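Wrist View Grasping in Simulation – Project Report
Brarkdale Robotics Club, senior group
Elias Chidiac and Hülya Aksoy

Our project was to get a simulated arm to pick up a small block using only the view from its wrist. The club's entry last year used an overhead view, which made the maths easy, but the arm kept blocking its own target. We wanted to see how far we could get without it.

We did everything in simulation. The club has one real arm and the junior group had it booked for most of September, so we worked on the two lab computers and ran longer jobs overnight. The simulator setup came from a folder our supervisor, Ms Mendonça, keeps for new members. We called our controller Ivum. The name doesn't stand for anything.

Method

Ivum has two stages. The first looks at the wrist view and decides where the block is. The second moves the gripper towards it in small steps, checking the view again after each step. When the block is centred between the fingers, the gripper goes down and closes.

For the first stage we started with plain colour thresholding. It worked for a red block and failed for a grey one, so we swapped it for a small neural network trained on 2109 rendered views. Elias wrote the script that made the training set. Hülya wrote the motion code and most of the tests.

The training set had a fault we didn't find until the second week. Every view had a block in it somewhere. The network had never been shown a bare surface, so it always gave an answer, even with nothing to pick up. The arm would pick a darker smudge in the surface texture, line up on it very carefully and close on nothing.
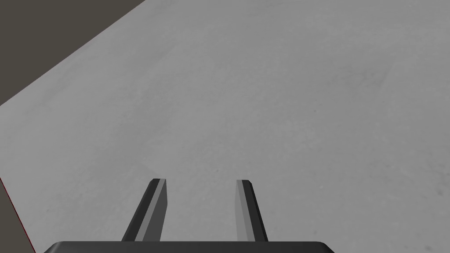 We added bare views to the training set and gave the network a second output for "no block found". If that output is high, the arm goes back to its start pose and looks again from a slightly different angle. After 2 failed looks it stops and writes a line to the log.

The other trouble was the edge of the work surface. Its straight dark boundary was sometimes read as the side of a very large block, mostly when the wrist was turned. We cropped the input at first, but that threw away blocks near the edge, so we took the crop out and trained with more edge views instead.

Results

For the final test we ran 10 trials with a block placed at random. Ivum picked it up in 8 of them. In one miss the fingers came down on top of the block and pushed it away. In the other the block was outside the starting view and the arm gave up, as programmed. We should have written a proper search move, but we ran out of time.

We have not tried any of this on the real arm. The lighting in the simulator is very even and the club room has a window on one side, so we expect the network will need retraining.

Next term we would like to add the search move and a slower final approach – the current one drops at full speed. The code is in the club's shared folder under Jivance, along with the training script and the logs from the final test.

Comments

tessb: Did the grey block work in the end, or only the red one?

Elias: Both were in the final test. The miss where it got pushed was a grey one.

m_okafor: We had the same edge problem with our table. Random floor colours in training helped a fair bit.

Hülya: Thanks, we only ever used the one floor colour. Will try it on Friday.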